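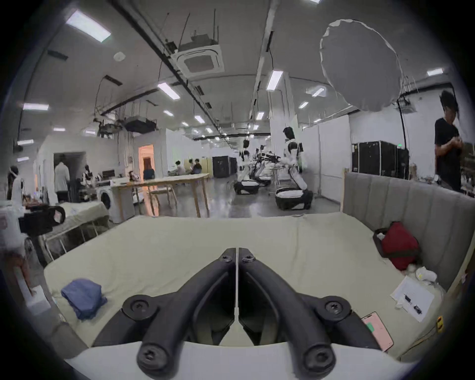 Pale green sheet, blue cloth folded on the left side of the bed.

Hokness laundromat reopens, and yes, the big dryers are back
Mar 17, 2026

If you live anywhere near the east end of Hokness, you probably heard the cheering this morning. The laundromat on Meesuk Street is open again! I got there a little after seven with two bags of bedding and a pocket full of quarters, and I was still only fourth in line.

It's been closed for 31 days, if you've lost track. A pipe let go behind the back wall in the middle of a cold snap and took out the floor, the change machine and most of the folding counter. The owners put up a sign saying "back soon," which got a little harder to believe every week. I've been hauling my sheets over to the place in Mendavari in the meantime (two buses, one hill, no parking if you do drive), and I ran into half my street over there.

So what's new? The floor, obviously, which is now a sort of speckled gray and a lot less slippery by the door. The old top loaders are gone and there's a row of front loaders where they used to be. The four giant dryers along the window survived, and I'm so glad, they're the only ones in town that will take a king comforter without leaving a damp lump in the middle. The vending machine is still missing the button for pretzels.

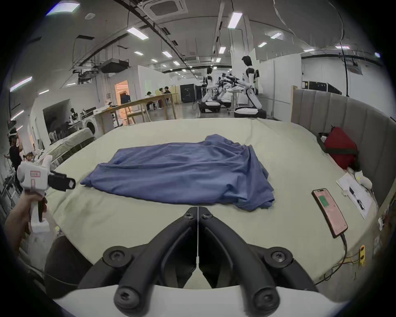 The bed with its fitted sheet on.

The repair bill came to $3231, according to the notice taped up by the counter, and insurance covered $2280 of it. The rest is the owners' problem, though there's a jar next to the soap dispenser and it already had a fair number of bills in it when I left. The same notice says prices are staying put until summer. A wash is still $3.50 for the small machines and $6 for the large ones, and dryers are a quarter for six minutes.

You can also pay by phone now, using an app called Nuven. I tried it on my second load. It took me three goes to get signed up, and then it worked fine, and it buzzes you when your cycle is done, so you can go get a coffee next door without hovering. Coins still work on every machine if you'd rather skip all that. The new change machine takes fives and tens but spat out my twenty twice.
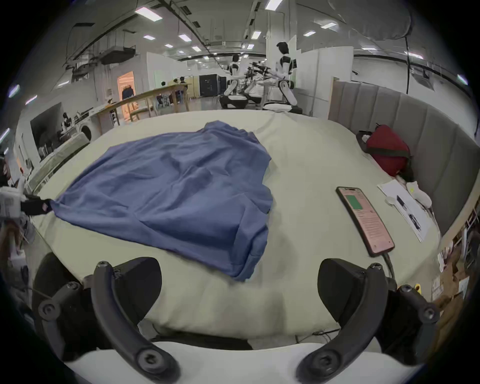

A rumpled blue cloth spread on the bed.

One thing people were grumbling about in line: the folding counter is a good bit shorter than it used to be. They lost a chunk of it to make room for the new water heater, so there's space for maybe two people to fold at once, and one if somebody has a fitted sheet on the go. I gave up, stuffed everything back in the bags and folded it on the bed at home. A longer counter is supposed to go in along the side wall in a few weeks, but I wouldn't bet on a date given how the last month went.

The drop-off service is coming back too, only more slowly. For now it's weekday mornings, in by nine and ready the next day, with a limit of two bags per household. There's a sheet at the desk where you can put your name down for the old weekend slots. Before the flood they had 398 regular drop-off customers on the books, which floored me, I thought it was just me and the guy with the bowling shirts.
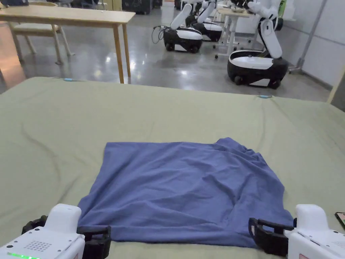 Blue knit laid out on the pale green cover.

Hours are six in the morning to ten at night, every day, with the last wash at half past eight. They used to let you start one at nine, so watch out for that if you're a late washer like me. The lost sock basket made it through as well and is now on top of the soap dispenser. If you left anything in a machine the night the pipe burst, they've bagged it up and kept it in the back office, and you just need to tell them what it looks like. I saw one bag with a very nice striped towel in it (not mine, sadly).

Parking out front is still half blocked by the contractor's dumpster, which goes away on Friday. Until then, use the lot behind the hardware store.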